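Archive > skandenlow-tt > October > Handicap nights

Subject: Re: Handicap nights, how do we work out the starts?
From: Tín Lại
To: skandenlow-tt

Thibault Chauvin wrote:

> Hi all,
>
> I'd like to get the handicap rules settled before the Þórarinsdóttir Cup draw goes up. Last season we changed them halfway through and people were still asking about it in the spring.
>
> My questions:
>
> Are we keeping one point of start for every 100 rating points between the players? Some of the lower-rated players felt it wasn't enough. I lost to Tín twice with the start we had and I didn't think it was too generous either.
>
> What do we do with new members who have no rating? Last year we guessed, and a couple of the guesses were bad.
>
> Does the start apply in the deciding game? The old sheet doesn't say.
>
> Can somebody also remind people what to bring, balls included. I'm away until the week of the draw so I may be slow to answer.
>
> Thibault

Answers below. I went through last season's results in Nundorex before writing this, so some of it is based on numbers and some of it is just my opinion. I've tried to say which.

1. Size of the start

We had 92 handicap matches on record last season. The higher-rated player won more of them than they should have if the starts were doing their job. Most of that came from matches with a big gap in rating. When the two players were close, the results were near enough even.

So I'd leave the rule alone for small gaps. One point per 100 works. For gaps over 400 I'd add one extra point on top. Going by my own rating of 1218, that means I'd give six points to someone on 700, where I gave five last season. Six out of 11 sounds like a lot. I've played a few practice games that way and they were close, but I wouldn't call that proof.

Round down. If the gap is 199, the start is one point. We argued about this last year and rounding down is what we ended up doing.

Ratings are the ones in Nundorex on the morning of the draw. They don't move during the cup, even if you play league matches in between.

2. New members

Please no more guessing. A new member plays three friendly matches at Badico against people who already have ratings, and gives me the scores. I put them in and the program works out a provisional rating. It takes one evening if people are willing to give up a table for it.

If somebody joins too late to play the three matches, they can still enter the plate event, where there are no starts. I know that's not ideal for a beginner. If you have a better idea, write to the list.

3. Deciding game

The start applies in every game, including the decider. Write it on the score sheet before you begin, in column 2, and have both players initial it. Change ends in the decider when the first player reaches five, or, if the start is already five or more, when the player giving the start reaches five. We had two matches last year where the players changed ends straight after the first point, and it confused everyone.

Service goes by points played, and the start doesn't count toward that. At 5-0 the first server still has both serves. After that you swap every two points as usual until 10-10.

4. What to bring

Your own bat, indoor shoes that don't mark the floor, and a shirt that isn't white. The cup is played with white 40+ balls, and you'll get match balls at the desk. For the warm-up please bring your own. Put your initials on them, well away from the maker's stamp, so they go home with the right person.

Check them before you come. Spin the ball on a flat surface and watch the stamp. If it wobbles badly, keep that one for practicing serves. Run a thumbnail over the seam as well, and throw out anything with a soft spot.

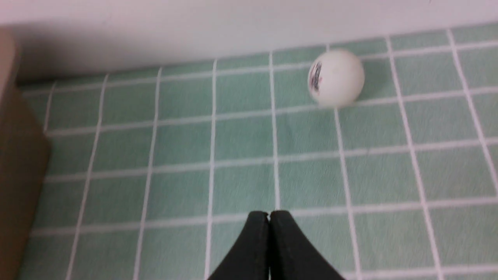
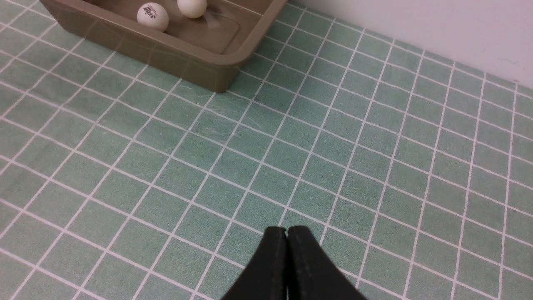

Table tennis balls and the green check cloth.
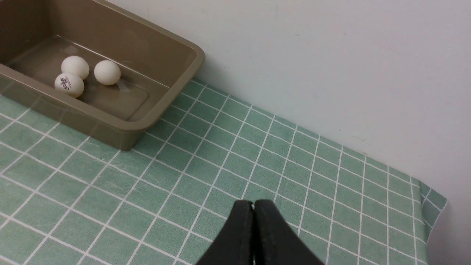 5. Draw and start times

The draw will go up on the board at Badico and I'll post it to the list the same evening. First matches are at 7:15 pm. Doors open at 6:30 pm, and if you can get there early to help put up the barriers, please do.

If you can't play your first-round match on the night, arrange another time with your opponent and tell me before the second round. Otherwise your opponent goes through.

Objections to the extra point in section 1 should come to the list before the draw. After that I'll print the sheet and we'll stick with it until spring.

Tín

Last updated: October, 9:40 pm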